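4. Build and First Trials

4.1 Where it was built

Everything was put together in the Panthorpe workshop, a shared space, two benches and one drill press. Parts got carried home in bags at night when the benches were taken. Yeh did the frame and the wiring, Zamfir the control code, Layug the printed brackets. Oakley lent us the room the trials ran in. No lab budget. We mention this because several choices below make sense only if you know the money came out of pockets.

The controller is a small board we call Kina. It reads the joint encoders, talks to both arms over one bus and writes a log. Nothing clever in it. The first version dropped packets any time the drill press was running, so it got a metal box and shorter leads. That fixed most of it. We never found the rest.

4.2 Arms and cabling

Both arms are bought joint modules on a frame we cut ourselves. Same modules left and right, to keep spares simple. Cables run outside the arms. We know. Routing them inside would of meant drilling the housings, and the one seller who still answers email (Manninen, second hand parts) told us not to. Outside cables snag. They are also quick to swap: 9 minutes with the clamps off, against most of an evening for the inside route on our old Mirnlow arm.

Strain relief went through two designs. First was zip ties, they slid. Second is a printed saddle with a rubber strip, and it stays put as long as the screws get checked before each session.

4.3 Bed clearing task

We picked bed clearing as the main trial because it mixes soft big things with small stiff things, and because every one of us has a messy bed. The operator drives both arms by hand from a pair of leader arms. No autonomy at this stage.
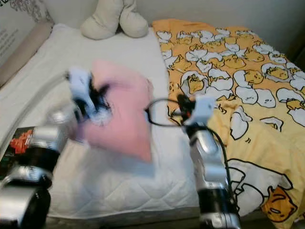 Figure 4. Bed clearing, both grippers in use.

Grip force is the part we got wrong longest. One setting for both hands was the plan, and it doesn't work when the jobs differ this much. In Fig. 4 the left gripper is at the corner of the pink pillow while the right one holds a pair of black-framed glasses, so one side wants a wide hard squeeze and the other wants next to none. We split the limit per hand after that and put it on a foot pedal. Operators forgot the pedal. Huttunen then moved it to a thumb switch on the leader arm, and that is what we still use.

The final setup ran 58 trials. A trial counts as failed if an item is dropped or if the operator has to stop and reset an arm. Most failures were resets. Cloth bunching under the wrist was the usual cause, then cable snags, then plain operator tiredness near the end of a long run. We did not log tiredness in any propper way and should have.

4.4 Things left undone

Speed limit is still set in code, per session. Easy to forget, bad idea. A hardware knob is planned for October. The pads on the fingers wear and we have no number for how fast. Wrist cameras were tried on Kina and pulled off again, the bus couldn't keep up. Bracket files are with Layug, ask her for the current set, the older ones have the wrong hole spacing.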